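Sumaiya Chowdhury
@sumaiya_c

1/ Thread on ethylene and why fruit stored together ripens at different speeds than fruit stored apart. Kitchen scale only. Commercial cold rooms are a separate subject.

2/ Ethylene is a small gas molecule, C2H4. Plants make it and plants respond to it. In many fruits it switches on softening, color change and the conversion of starch to sugar.

3/ Fruit falls into two groups. Climacteric fruit shows a sharp rise in respiration and ethylene output as it ripens, and can finish ripening after picking. Apples, pears, bananas, tomatoes, avocados, peaches.

4/ Non-climacteric fruit does not have that rise. Citrus, grapes, cherries, strawberries. It will not get sweeter on the counter. It only loses water and eventually molds.

5/ Mandarins and tomatoes therefore sit in different groups, though most of us put them out together. 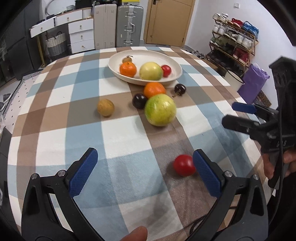 6/ What to keep apart. Ripe apples and bananas away from leafy greens, broccoli, cucumbers and carrots. Greens turn yellow. Carrots turn bitter from a compound called isocoumarin.

7/ Citrus peel also reacts. Ethylene breaks down chlorophyll in the rind, so a green mandarin can turn orange with no change in the juice. Packers use this and call it degreening. Rind color is a poor guide to sugar.

8/ Temperature matters more than most people expect. Respiration roughly doubles or triples for each 10 °C rise. A bowl next to the stove is a different environment from a bowl by a north window.

9/ Cold has its own limits. Tomatoes picked before full color and held in the fridge can stop developing flavor. Bananas go gray in the skin. Let them ripen first, then chill if you have to.

10/ Paper bag method: it works by holding ethylene near the fruit while letting moisture out. Sealed plastic traps water and cuts off oxygen. Fold the top of the bag over once. Check daily.

11/ Sandamali Dissanayake asked about the absorber sachets sold for crisper drawers. Most contain potassium permanganate on a carrier, which oxidizes ethylene. I ran the Brimen ones in my drawer for 39 days. The pears held. I had no control drawer, so draw nothing from that.

12/ Damaged fruit produces more ethylene than sound fruit. A cut or bruise triggers it within hours. Sort the bowl when you refill it and eat the marked ones first.

13/ Correction to post 3: some melons are climacteric and some are not. Cantaloupe yes, watermelon no. Asian pears also vary by cultivar. Next thread is on humidity settings in crisper drawers, probably in July.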